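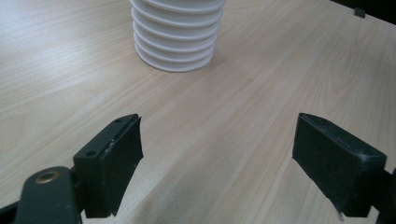
Tetteh Student Robotics Program, Equipment Support
Ticket 490: Hand-held gripper, cup handling task
Opened: March 7, 2023
Submitted by: Bernice Aryee, course instructor
Status: Open, awaiting parts

Issue reported
Students on the Ernska project report that the gripper does not release paper cups evenly. The cup remains against one finger when the handle is opened. The fault was first noted in January and now affects most trials.

Checks completed
Handle travel was measured and is within the limit given in the course manual. The linkage screws were tightened. The finger pads were inspected, and wear was recorded on the inner edge of the right finger.
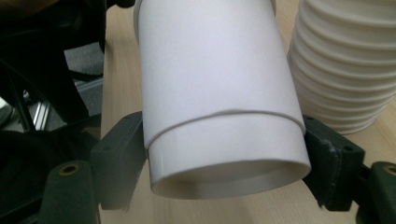 What appear to be nested cups held between the fingers, showing wear along the edge of the right finger.

Response from Equipment Support
A replacement pair of Plastamano fingers has been requested from the Tullbridge workshop. Until it arrives, students are asked to observe the following:
Do not file or sand the worn edge.
Limit each session to 200 grips.
Enter any failed release in the team log, with the trial number.

The 2 teams sharing this unit will keep their present schedule. The ticket will be reviewed when the new fingers have been fitted and tested by the instructor.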